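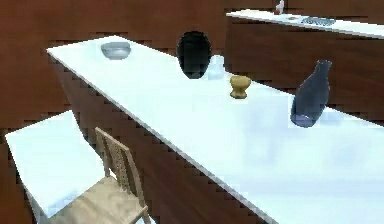 *The kitchen island in Ultitz, with a bowl, vase, glass, cup and bottle set out on the counter.*

Ultitz is a home simulator from Okuvis, a small studio in Brerkstead, and I've had it running most evenings since October. You get 100 furnished apartments, a library of 2,100 household items and a task editor that I picked up over one pot of coffee. My old desktop handles it fine! Halina Kozłowski, who leads the design side, wanted people to be able to test a fetch-and-carry routine before buying any hardware, and I think her team has nailed it.

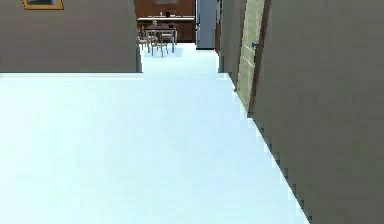 **Can I bring in my own floor plan?**

You can, as long as it's a single story. The import tool reads a plain wall drawing and lets you place doors and furniture by hand. 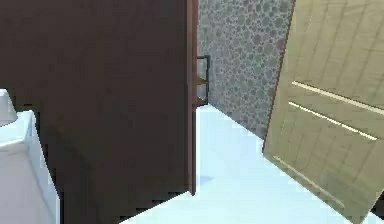 Navigation is where I've had the most fun. Lalit Nishad, who wrote the path planner, told me he cares more about awkward corners than big open rooms, and you feel that right away (my first routine spent an entire evening bumping into furniture). A spot like the gap between the tall brown panel and the beige door, with a little rack tucked in behind, makes a great test. I saved it as a start point and ran 465 attempts with different turning speeds.

The replay viewer is lovely, too. You can scrub back to any moment, change one setting and run it again from there, and the 2 runs play side by side.
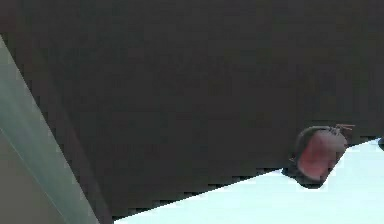 You can also switch to any viewpoint while they play, and that helped me catch a bad approach angle I'd missed for days. I'd still like smoother edges on objects and a better search box in the item library. Okuvis says the search box is coming in the next update.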